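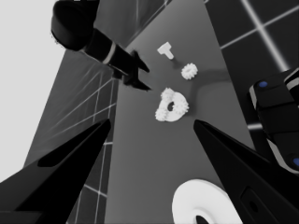 White gears and other small parts on a gray table.

Nokholm Repair Library Opens Its Doors With Over 706 Spare Parts Ready to Lend a Second Life

NOKHOLM, 08/12/2022. The town of Nokholm has a new place to bring a broken kitchen mixer, a stalled wall clock or a toy train that quit on the kids. The Nokholm Repair Library opened this week on the ground floor of the old Boutros shoe store on Skundberg Street, and the shelves are already stocked with over 706 donated parts, from knobs and springs to belts, switches and gears of every size.

The idea is simple. Residents bring in something that no longer works, sit down at a bench with a person who knows their way around a screwdriver, and try to fix it together. Bench time is free. Parts are free too, as long as they are on the shelf, and visitors are welcome to drop off dead appliances for salvage on their way in.

"I grew up in a house where the radio got opened up on the dinner table before anyone thought about buying a new one," said Imelda Catacutan, director of the Repair Library. "People here have been asking for this for so long, and they have been saving things for us in their garages and basements - I had a neighbor hand me a coffee can of washers through my car window! We can't wait to see what comes through the door."

The space has 3 rooms. The front room is for small appliances and electronics, the middle room is for sewing and mending, and the back room, which still has the old shoe store's ladder on its rail, holds the parts collection. Everything on the shelves is sorted by what it does and labeled with the item it came out of, so a drive gear from a hand mixer can be found by the next person whose mixer strips the same one.

Ghazala Mirani, who runs the sewing and mending room, will teach 2 beginner classes in December. The first covers zippers and the second covers knit sweaters, elbows included. Machines, thread and patches are provided, and students should bring the garment they want to save.

"Zippers scare people, and they really shouldn't," Mirani said. "Give me an evening and a winter coat and you'll go home wearing it."

The Repair Library was set up with a grant from the Zutia Fund, which supports neighborhood projects across the county and will cover rent and tools for the first 2 years.

Microwaves, gas appliances and anything with a swollen battery can't be accepted. Large items such as washers and dryers are also too big for the benches, but staff are happy to talk through a problem and look for a part.

Class sign-up sheets and the list of parts most wanted are posted at the front desk. Reporters who would like to visit or set up an interview may ask there for Imelda Catacutan.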